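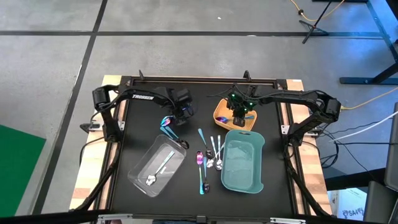
What are the students at Cillcombe working on this term? A two-armed sorting task for cutlery, in which spoons of several finishes are picked up one at a time and placed in separate containers.

The robotics club at Cillcombe has moved on to its second task of the year, and has published a short note on the set-up and the first results. The work is part of the Marino project, the club's entry for the regional student manipulation contest in June. Teams are scored on the number of objects placed correctly in a fixed time, with a deduction for any item dropped outside the work area.

Spoons were chosen because they are awkward. They are thin, they lie close to the surface, and the bowl and the handle sit at different heights, so a grip that works at one end often fails at the other. Polished metal also gives trouble to the vision side. A silver spoon reflects whatever is above it, and the iridescent ones change from purple to blue along their length, which led the club's first colour rule to treat one spoon as two.

The arms are a pair, each with a parallel gripper, mounted facing inward on opposite sides of a black work surface. Three containers are in use: a shallow wooden tray, a clear plastic container and a teal basin with a slot in the rim. The remaining spoons start loose on the surface between them. Positions are changed before every run, and students are asked not to line the handles up.

Control is by a learned policy trained on runs that the students drive by hand. The club recorded 1,441 of these over the autumn and spring, working in pairs, with one student driving and the other keeping the log. Each run is checked before it goes into the training set. Runs in which a spoon was pushed into place without being lifted are taken out, as are those where the two arms came close enough to trigger a stop.

The software is in two parts. Citis handles recording and playback, and Firex, written by last year's members, watches the joint loads and halts both arms if a limit is passed. Firex was rewritten at the start of term after it was found to be stopping the arms on normal contact with the table. The new version uses a separate limit for the last part of the downward movement — the old one applied a single figure throughout.

In the latest test the club ran 40 trials with the trained policy. It reports 9 failures. Most were missed grips on spoons lying against one another, where the gripper closed on two handles or on neither. The clear container accounted for 2 of the failures, both recorded as a gripper finger touching the wall on the way in. The wooden tray, which has lower sides, gave no trouble of that kind.

The next stage is to collect more runs that begin with spoons touching or overlapping, which were under-represented in the first set. The club also plans to try a slower approach near the surface, although this would cost time under the contest rules. A decision on that will be made once the new runs have been added and the policy trained again.

Club sessions begin at 4 pm in the engineering workshop and are open to all year groups. New members start on the log sheet and move to driving the arms after a safety briefing. The scoring sheet for the June contest is available from the club desk.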